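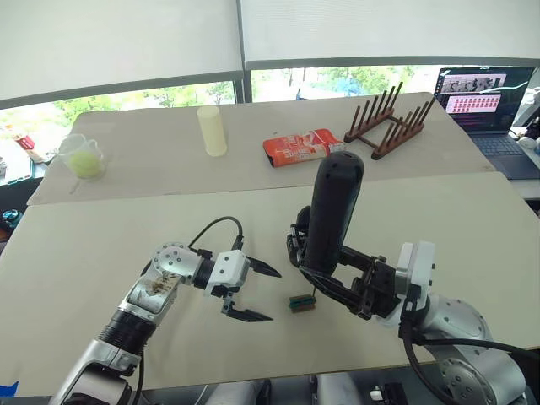 Photo: Yogesh Rajput

Filed under: Opinion > Work & Machines

Break Room Etiquette for the Recently Assisted

I have worked at Tendov for 13 years, most of them at a bench with a kitchen sink at one end, testing whether household goods survive households. You send us your sponge, your cup, your dish rack, and we handle them until they give up. It's steady work. My mother has never once been able to explain it to her friends.

In February the company bought a two-armed robot from an outfit called Skoltico and put it at the long tables by the windows. The memo said it would "free staff for higher-value tasks." I have been waiting since then to be introduced to one of these tasks. So far the leading candidate is sitting near the robot.

Sitting near the robot is a real job, and I do a couple of shifts of it a week. One arm holds a tall black cylinder upright with the grave attention of a waiter presenting a bottle. The other arm hangs open over the table, near a little green-and-brown block that a toddler would have thrown across the room by now. You wait. You type something in the log. You wait some more, and you find you've been holding your own coffee the same way.

I don't want to be unfair to it. My wrists feel better than they have in years. Wendell Thibodeaux, who had the bench next to mine and two surgeries to show for it, asked to be moved to the robot and says he'd fight anyone who tried to take it out. He's right that a lot of what we used to do was bad for us. People who get misty about handwork have mostly never opened and closed the same lid for an afternoon.
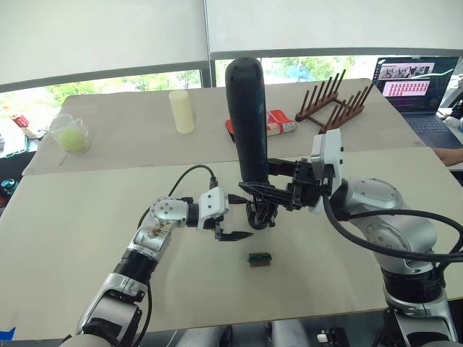 The long tables on a weekday shift, with one of us within reach.

What bothers me is smaller and harder to put in a grievance. When I did the handling, I was the one who knew things. I could tell you a handle felt cheap before it failed, and somebody upstairs would write that down. Now the knowing is supposed to happen on the laptop, in rows, and I'm the guy who scrolls. My title went from tester to "session operator." The pay went up by 30 cents an hour, so I can't say I was robbed, only renamed.

And we talk less. With your hands busy you'll say anything: whose kid got suspended, which supervisor is leaving. With your eyes on a screen you say "hm." Some days on my shift that's the whole conversation.

Management held a listening session at which they did most of the talking. I asked whether the operators could have a line in the report for remarks, the way testers did, and was told that was a great question. I'd like to ask it again here. We still have hands and we still have opinions about cheap handles. Put a box on the form. Wendell will fill his with complaints about the chairs, and he'll be right about those too.

October 2018

Comments

shirazi_rug_guy: Same at our plant, except they called us "process partners." No 30 cents either.

Dot M.: My husband ran a lathe and he says the remarks box was the first thing to go there. Good luck with yours.

plainoldrick: So you get paid more to sit down and your wrists quit hurting. Where do I apply

Dot M.: @plainoldrick read the second half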